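Search this site Go Menu

Speaker notes, Muthu Varghese, Prorkora open afternoon

Thank everyone for coming, and for putting up with the chairs (say this slowly, let people sit down).

I started on the sorting tables at Prorkora 23 years ago, and back then the whole job was tubs, baskets and your own two hands. You picked one up, turned it over, put it where it belonged and reached for the next. I still like that work, I really do, and I don't want anybody leaving today thinking I came up here to talk it down. But by September my wrists used to ache so badly I couldn't open a jar at home, and half the people at my table were the same.

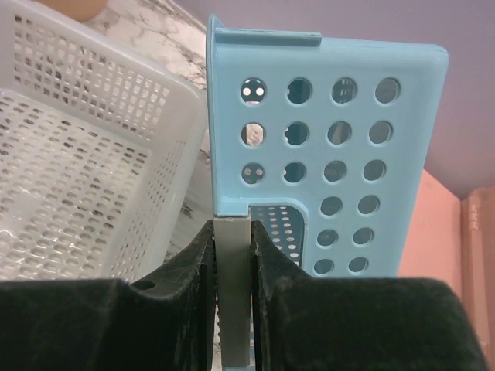
So when Bhat, our supervisor back then, first brought up robot arms, I had two feelings at once. One was relief. The other was, well, what happens to the 12 of us? Pause here. People usually nod.

What happened is that the job moved around a bit. We still spend time with the containers, only now we decide how they should be held and where they should go, and we're the ones who say when a grip looks wrong. Nayara Frota taught me most of that, and she was packing orders at the Prarkdale site before she ever touched a controller. (Wave at Nayara!)

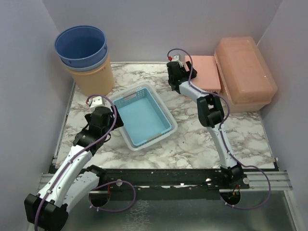
Two arms, with the blue basket between the buckets and the pink box.

Talk about pay here, don't skip it. Seven of us moved up a grade after the training, and the other five are still waiting on theirs. I think that's too slow and I've told the managers so. Mention that the lunch break stayed the same length, because somebody always asks.

Then open it up. The one I get most:

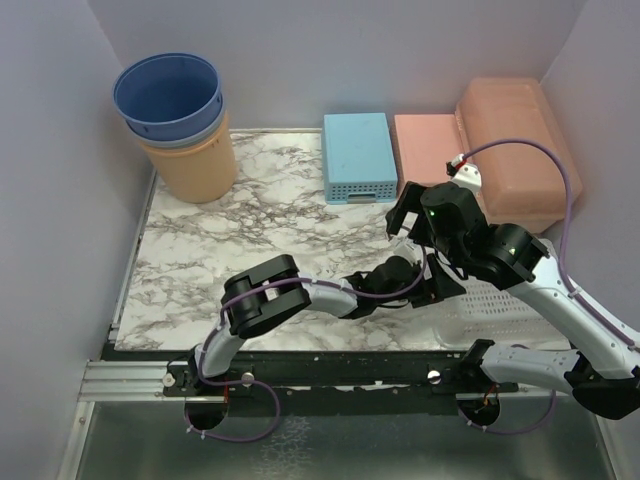
Do the people on the tables get a say in which tasks go to the arms?

We do, at the monthly meeting, and last year we kept the Sodau orders as hand work because the table asked for it.

Leave time for coffee, and remind folks to sign the sheet by the door.

7 comments Share

Contact us | Copyright Prorkora | Back to top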